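The widow receives us in her kitchen in Imholm, eight months after the funeral. She prefers that we do not print her name. "He was the known one," she says. "I only made the coffee."

Her husband was born in Loditberg and worked at Vevico for all his working life. He sang bass in the church choir and kept bees behind the house. In April, when he was buried, the church was full to the last bench. "I did not know half of them," she says. "One man came by three trains."

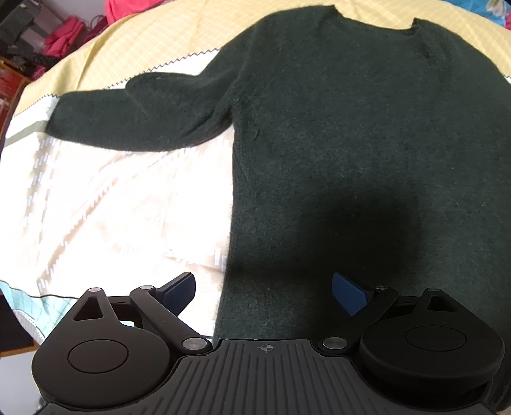 A dark green knitted sweater on the bed.

She wrote the notice for the newspaper herself, in one evening. It was difficult to choose what to leave out. "They ask for the dates, the work, the children. I wanted to put in that he whistled on the stairs." Did she put it in? "Yes. My son said it is not usual, but I paid for the line."

On Sundays she still goes to the choir and sits at the back. The bees went to a neighbour in the spring. "He brings me honey," she says, and she gets up to find us a jar.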